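The Block and the Bench

I pack toys for a living, at the Favberg warehouse outside Gavbridge. Alphabet blocks, mostly. Last February we were called into the break room and told that part of the sorting line would be handed to an arm, and that none of us should worry, a sentence that has never once stopped anybody from worrying.

The arm was going to be rehearsed in simulation first. Management was very proud of the simulation. It ran for weeks on a big monitor by the time clock, so that we could all get comfortable with our new colleague while clocking in. I got comfortable with it the way you get comfortable with a neighbor's drum kit.

I will admit I watched. It's hard not to. I have handled more letter Bs than any adult should, and there is something humbling about seeing one given the full attention of two steel-nerved fingers and an engineering budget.
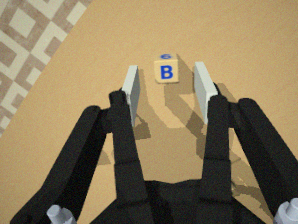 What the monitor left out

My complaint is about the table. In the simulation there is a great deal of tan tabletop and no coffee on it. There's no torn carton, no invoice, no radio. Anca Onu, who has worked the bench beside mine since the old building, keeps a roll of tape on her wrist like a bracelet and can tell a bad block by the sound it makes landing in the tray. I asked Sebastian Pascu, our floor manager, where in the software the sound went. He said that was a great question and wrote it down. I have since learned that things Sebastian writes down live long and peaceful lives.

The consultants came from Flakton, and they were pleasant people with good shoes. Their slide said the arm would free us for "higher-value tasks." I have now been doing higher-value tasks for 3 months and can report on them. I refill the arm's trays. I clear the arm's jams. When a block comes through with paint on its edge, I am the person who frowns at it. My value has never been higher. My pay has kept its composure.

To be fair, and I resent having to be, some of it is better. The count for one ordinary shift last month was 1,207 blocks, and my wrists had nothing to do with it. Xolani Shezi on nights had been wearing a brace for two years and has stopped. If you'd offered me only that, I would have signed, and I'd have brought my own pen.

But the old job had a rhythm to it that belonged to us. You could speed up before lunch and slow down after. You could teach a new kid, and the kid could be terrible at it for a week while you told him stories. Florin Cârstea learned the whole business that way, from me, and then learned to drive the forklift, and now outranks me. There's no terrible week anymore. The new people get a login.

The rehearsals still run on that monitor whenever there's an update. I caught one the other morning while waiting for the clock to accept my badge, and stood there longer than I meant to.

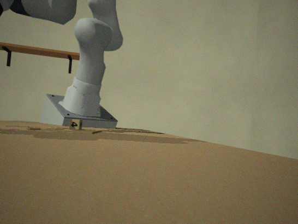
The simulated workstation, with a numbered cube in front of the arm's pedestal.

A whole shelf, I noticed, and nothing on it. Anca would have had a plant up there by ten o'clock.

I don't want the arm gone. I want somebody to ask the people at the benches what goes on the shelf before the next one gets designed, and I want the savings from my wrists to show up somewhere near the rest of me. We've asked for a meeting. Sebastian has written it down.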